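# Como tirar manchas de gordura de roupa de moletom

Adoro este truque, e ele já me salvou umas boas peças! Você só precisa de detergente neutro, bicarbonato e uma escova macia (uma de dentes velha serve muito bem).

1. Abra a peça numa superfície lisa e procure as manchas contra a luz, sem pressa.
2. Pingue 6 gotas de detergente em cada mancha e espalhe com o dedo.
3. Cubra com bicarbonato e deixe agir por **15 minutos**.
4. Escove em círculos, de fora para dentro.

Casaco com capuz pede atenção extra nos punhos, na barra e ao longo do zíper, que são os campeões de sujeira escondida! 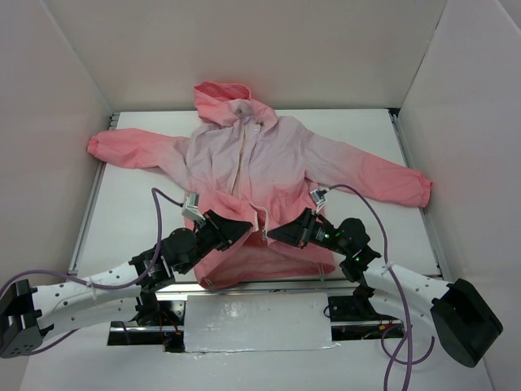

Uma leitora de Ponport escreveu que, no moletom mais grosso, prefere deixar o bicarbonato a noite inteira e repetir o detergente de manhã, e que assim recuperou um casaco manchado desde abril.

Testei a versão dela e adorei, principalmente para óleo de fritura. Depois é só enxaguar com água morna e lavar no ciclo normal, com o zíper fechado e a peça do avesso. Só vá para a secadora quando a mancha tiver sumido de vez: o calor fixa a gordura, e aí fica bem mais difícil!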